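Home | Robots | Companies | Components | Index

Kowalchuk Costeo
4 January 2020, by the Ravisby editors

The Costeo is a two-armed household robot offered for lease by Kowalchuk, a Canadian service robotics firm. It is meant for light tidying — straightening pillows, moving small goods — in homes and rental suites. Each arm ends in a gripper, with a cable running back along the outside of the links.
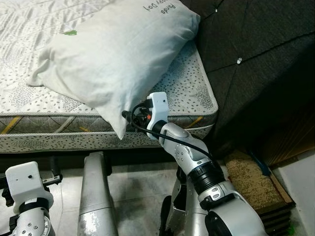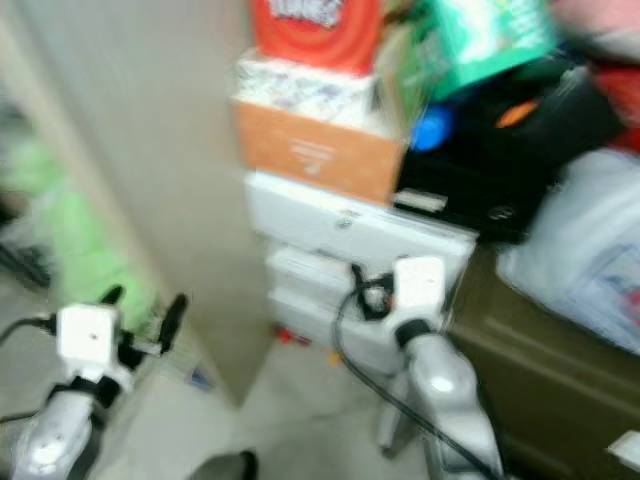 NOSINE, November — Kowalchuk leases the Costeo at $322 a month, with a minimum term of 18 months. The fee covers delivery, set-up and 2 service visits. A colour-coded floor plan of the dwelling is drawn up at set-up and can be revised on request.

Reviewers have praised its handling of bedding and criticized its pace in crowded rooms. The centre column is not height-adjustable. A 200-page owner's manual is supplied in English and French.

Filed under: Domestic robots, Leased equipment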